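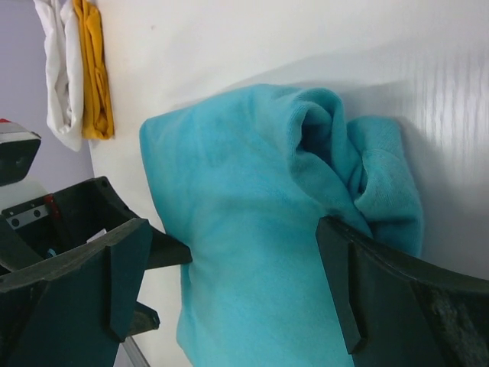

Cleaning cloths, quick notes before I forget. Long overdue, the rag drawer was a disgrace.

Washing first. Cloths go in on their own. Not with towels. Cotton towels shed, the fuzzy cloths grab all of it, and then you're wiping lint onto the mirror. Warm water, half the detergent you think. No softener, ever. It coats the fibers and they just push water around. Same goes for dryer sheets.

Already used softener? Soak in hot water with a good glug of white vinegar, one hour, then wash twice with nothing in the drum but the cloths. Saved most of mine. The two worst went to the garage.

Drying. Line if you can. Low heat if you can't. High heat makes them stiff and scratchy and theres no coming back from that.

Sorting by color, so the bathroom stuff stays in the bathroom:
Blue - glass and mirrors
Green - kitchen counters
Yellow - dusting
Pink - bathroom, all of it
Anything gray or stained - floors, bike, grill

Write the colors on a bit of tape inside the cabinet door. My family ignored it for a month, then got it.

Grease. Dish soap straight on the spot, rub, leave it 5 minutes, then in the wash. Cloths used with linseed oil or wood stain are a different thing altogether. Those can heat up and catch fire all balled up in a bin. Lay flat outside till stiff, away from the house, then toss how your town says to. Don't wash them.

Smell. If it still smells sour after a wash, it sat wet too long. Hang it over the faucet between uses, don't leave it in the sink. I swap the kitchen one every night around 9 when the dishwasher goes on.

Buying. I get the Pison ones, 59 cents each in the big pack at Ciltelano. Tried the Mulligan brand, nice and thick but they take forever to dry. Aline makes a flat-weave one thats great for windows and useless for everything else. Cut the tags off before you use any of them, the tags scratch.

Old T-shirts are still the best for shoe polish. Cut off the seams. Old flannel sheets for dusting, pinking shears if you have them so the edges dont fray.

Storage: fold in thirds, stand them up in a shoe box. Dirty ones in a mesh bag on a hook, never a closed bucket. Bag gets full, bag goes in the wash, zipped.

Next up, sponges. Need to buy some first.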